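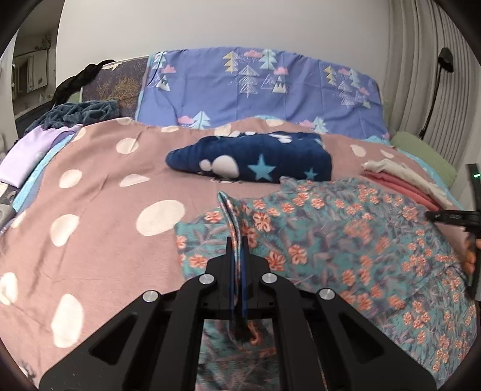
10/18/21

So I have been sleeping badly for most of this year and I finally did something about it, and since a couple of you asked in the comments on the soup post, I'm writing it all down. Fair warning, this is long and there is a lot about pillows.

It started back in February, when the weather went from cold to stupid cold and our heat was running all night. I'd fall asleep fine, no trouble there, and then wake up at 2 in the morning like somebody had flipped a switch. Wide awake, thinking about emails. Then I'd lie there doing the math (if I fall asleep right now I can still get four hours, if I fall asleep right now I can still get three and a half) until the alarm went off. You know the math. Everybody I've mentioned it to knows the math.

First thing I tried was quitting coffee after lunch. This was awful and I complained about it for weeks. I'm a person who has a cup at 3:30 and another with dessert if there is dessert, so going down to mornings only made me a real treat to be around. It did help a little. I moved the line back to one afternoon cup, early, and I've stuck with that, mostly.

Then I went through what I'll call the gadget stage. I bought a Purba, the little white noise thing shaped like a river rock, because it was on sale and the reviews were glowing. It has 23 sounds. I used two of them. The rain one is nice but there's a spot where it loops, a kind of drip-drip-tick, and once I heard it I could not stop hearing it. I'd lie there waiting for the tick. The plain fan sound is better, and then I remembered that I own a fan. So the Purba lives in the guest room now and guests seem to like it.

Next was the pillow. I'd had the same one for roughly 11 years, which I know, I know. My sister told me to fold it in half and see if it sprang back open. It did not spring back. It just lay there like a taco. So I went over to Pareck, the bedding place out by the garden center, on my lunch hour, and lay down on a bunch of pillows in my work clothes while people walked by with carts. I felt ridiculous for the first few minutes and then I nearly dozed off on a buckwheat one, so that tells you how tired I was!

I did not get the buckwheat. It's crunchy. I like the idea of it a whole lot, but every time you turn your head it sounds like somebody walking on gravel. I ended up with a medium shredded foam one with a zipper, where you can pull stuffing out until it's the height you want. Do this over a trash bag, please. Do it outside if you can. I did it on the living room rug and I was still finding foam crumbs in August. But I took out two big handfuls and it's perfect, and my neck stopped hurting inside a week, and I'm still a bit mad about all the years before that.

Okay, sheets. I used to think sheets were sheets. I had one set that was a gift, very silky, very high thread count, and I kept putting it on the bed because it was the "good" set, and I'd wake up sweaty every time. My mom has always used plain cotton percale, washed to death, and I sleep like a baby at her house. It took me until this summer to put those facts together. So the good set got donated and I bought plain cotton, and I dry them on the line when the weather lets me. They come off stiff as a board and smelling great. I look forward to sheet day now, which is maybe a sad thing to admit on the internet but there you go.

I also gave up on one big comforter and switched to layers. A light blanket, then another light blanket, then a heavier one folded at the foot for when it gets really cold. You can stick a leg out. You can peel one off half asleep without waking up all the way. The comforter was all or nothing, either roasting or freezing, and I think a lot of my middle of the night wakeups were just me being too hot.

The biggest one was exercise though, and I'm annoyed about it, because everyone says exercise. I joined Zavesport in the spring (the one in the old shoe store, not the new one with the pool) and I go before work, three mornings if I'm being good. I'm not fast and I'm not strong. I walk uphill on the treadmill and watch home shows with the captions on. But on the days I go, I'm out cold by ten thirty, and on the days I skip, I'm up reading about shipwrecks on my phone.

Speaking of the phone – it charges in the kitchen now. I bought a regular alarm clock, a Trimeck, the square one with the big snooze bar. It's loud and it's ugly and the light is a weird amber. I turn it to face the wall so I can't see what time it is at night. No clock, no math. If I could only keep one change out of this whole list it might be that one, and it was the cheapest.

What didn't work, for me anyway: the magnesium drink (tasted like chalk and lemons), the sleepy tea (lovely, but then you have to get up and pee), socks in bed (no), and counting backward by sevens (I got interested).

I still have bad nights. Had one last week, up from three until the birds started, no reason for it at all. The difference is that I get up now and go sit on the couch with a boring book until I'm nodding, where before I'd have stayed put and stewed.

If you have a wool blanket that isn't scratchy, tell me which one, because I want to swap out the heavy layer before winter. And the soup recipe people, yes, you can freeze it, just leave the noodles out.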